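Chair levers next on the list for Storberg's hand-taught robots

5 Oct 2026

Storberg's small robotics team has moved on from kitchen drawers to office chairs, and the early sessions are going really well!

The group is teaching a robot arm to work the levers under a seat, using demonstrations done by hand. People carry a hand-held gripper fitted with a camera through the job, and the recordings become lessons for the arm. The project, called Omer, has gathered 3,000 demonstrations so far, 2,000 of them since March.

"A lever you can't see from above is a lovely problem," said Finlay Rankin, who runs the sessions. "You have to get down low, find it and pull it the right way – and every chair is a bit different."

Remote control is still used for heavier jobs, but Rankin finds that people move far more naturally with the gripper in hand. New helpers need around 15 minutes of practice before they start recording.

A mesh-seated chair is one of those in use, with its black lever at the side of the seat frame.

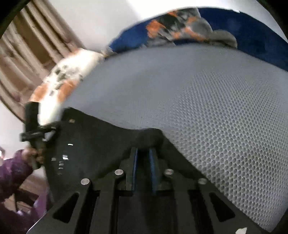 What comes next

Kenneth Skinner of Hekevon, which is building the arm, expects the first trials at the Cowie workshop once two more chair models have been added. The arm will try each lever by itself, starting from a different spot every time.

"I can't wait to see it reach under there," Skinner said. Armrests and headrests will follow.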